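Relatório de Projeto: Calendários de estreia e atenção do público no cinema comercial

1. Enquadramento

O presente relatório descreve o trabalho desenvolvido na unidade curricular de Projeto em Comunicação e Audiovisual. O objeto de estudo é a relação entre o anúncio de uma data de estreia e o volume de comentários publicados em fóruns de espectadores nas semanas seguintes. Optou-se por filmes de sequela, nos quais existe um público prévio identificável.

2. Corpus

Foram selecionados 4 títulos: Skanedness, Fotance, Nikolovski e Girnimine. Todos tiveram pelo menos uma alteração de data entre o primeiro anúncio e a exibição em sala. O corpus final é composto por 3192 comentários, recolhidos manualmente e guardados em folha de cálculo com os campos título, semana, autor anonimizado e texto. Excluíram-se mensagens repetidas, publicidade e respostas constituídas apenas por símbolos.

3. Método

Cada comentário foi classificado por 2 codificadores numa de três categorias: expectativa, elenco ou calendário. As divergências foram resolvidas por discussão. Uma amostra de 1000 comentários serviu para calibrar a grelha antes da codificação integral. A categoria "elenco" foi revista em abril, por incluir inicialmente rumores sobre realizadores, que passaram a ser registados à parte.

4. Resultados

Em Skanedness e Nikolovski, o adiamento foi seguido de um aumento dos comentários de calendário, com regresso aos valores anteriores na segunda semana. Em Fotance, a antecipação da estreia não produziu variação relevante. Girnimine apresenta um comportamento distinto: a discussão concentrou-se no elenco, antes e depois da mudança de data. A coincidência com a divulgação do primeiro cartaz impede que se atribua o efeito a um único fator.

5. Apresentação intermédia

Os resultados parciais foram expostos numa quarta-feira, na mostra de projetos do departamento. As observações recebidas levaram à reformulação do gráfico semanal, que passou a usar a mesma escala para todos os títulos.
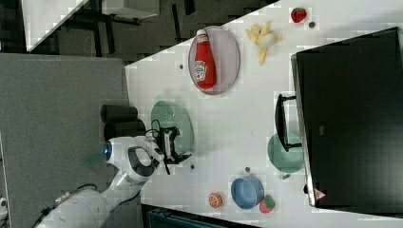
Figura 1. Braço robótico com pinça sobre mesa branca, com ketchup e batatas fritas de brincar.

6. Limitações

A recolha abrangeu apenas fóruns em língua portuguesa. Não foram considerados dados de bilheteira, e a data de cada comentário corresponde à indicada pelo fórum, sem correção de fuso horário. A grelha de codificação e a folha de cálculo seguem em anexo.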